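3. Folding soft items in the bedroom

3.1 The room and the items

The folding sessions were held in a furnished bedroom of a flat which the project team calls Gridden. We chose a lived-in room on purpose. In an earlier part of the work, in July, the same tasks were done on a bare table in the office of Lambrechts, and the participants told us that they folded there in a way they would never use at home. In the bedroom they could stand where they liked, use the bed as a surface or not use it, and lift the cloth as high as they wished.

The set of items had 8 pieces: towels, pillowcases and light garments. All of them were washed before the study with the same powder, so that stiffness from the shop would not change the result. The participants received only one instruction, to leave each piece "as you would like to find it in the cupboard". We did not show a model fold. Following Bortolotti, whose coding list we took over with small changes, we divide each fold into 3 phases: lifting, gathering and laying down.

In the lifting phase the cloth is taken up and allowed to hang by its own weight. Many participants did this near the window. When they were asked afterwards, they said that in daylight it is easier to find the edges and to see whether a dark piece still carries fluff. Dark colours were brought to the light more often than pale ones. A cloth hanging in a long column shows its creases very well, but it hides its corners, and the search for a corner was the most frequent cause of delay in our notes. 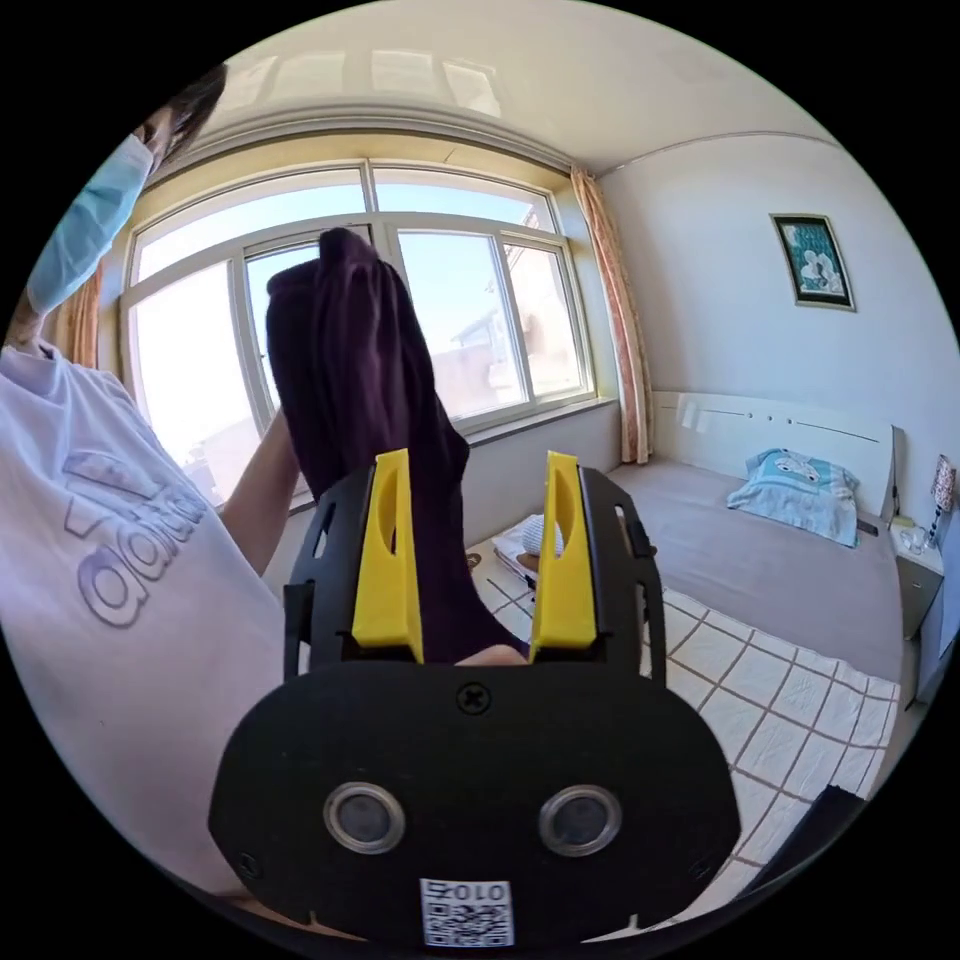
3.2 Gathering and holding

The second phase begins when the cloth is held at one point and the rest of it is brought into order. We had expected that participants would look for two corners at once, as most household manuals advise. In practice they often pinched the cloth somewhere in the middle and let both sides fall. With fleece this works rather well. The surface is soft and slightly fuzzy, so the layers cling a little to each other and do not slide apart. With smooth cotton the same hold gave uneven halves, and the piece had to be opened again.

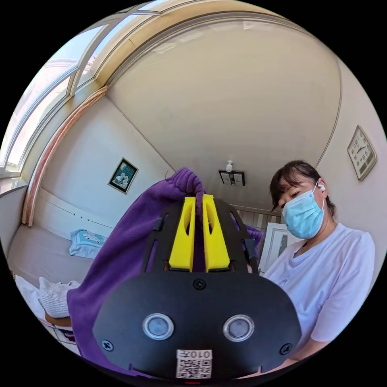
A pinched fold leaves a peak in the fabric, and this peak must be smoothed later if the person wants a flat result. Some participants did not care about it. One of them explained that a towel is going to be used the next morning and nobody will measure it. Others shook the piece out and began again, in one case 7 times. We coded every new beginning as a separate attempt, also when the participant did not let go of the cloth in between.

The looking direction is of interest too. In this phase the eyes stay on the cloth almost all the time, and participants bend the head and the upper body towards it. Conversation stopped here more than in the other phases.

3.3 Laying down on the bed

The bed was the preferred surface for the last phase, although a small table was also offered. Its height allows a person to work without raising the shoulders, and there is enough place to spread a large towel completely. The bedspread has a disadvantage, however. It is quilted, and a thin cloth drawn over it can catch on the stitching and move out of line. Its pink grid lines, on the other hand, were used by several participants as a guide for a straight edge, which we had not planned. Figure 3 shows the purple cloth on the bedspread.
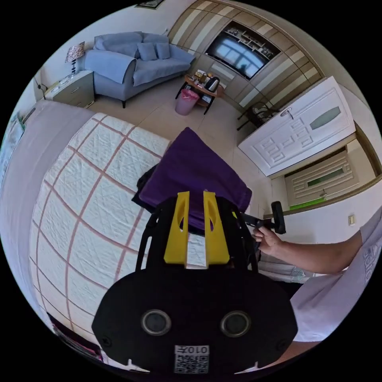 Figure 3. Purple cloth on the quilted bedspread, with the light blue sofa against the back wall.

Other things lying on the bed were not removed before the sessions. We wished to see if participants would clear a space first or would fold around what was there. The larger group folded around. Only when a piece needed the full width of the bed did they push something aside, and they put it back seldom. In total we coded more than 100 folds in this room, and the time needed for each phase is reported in the next section.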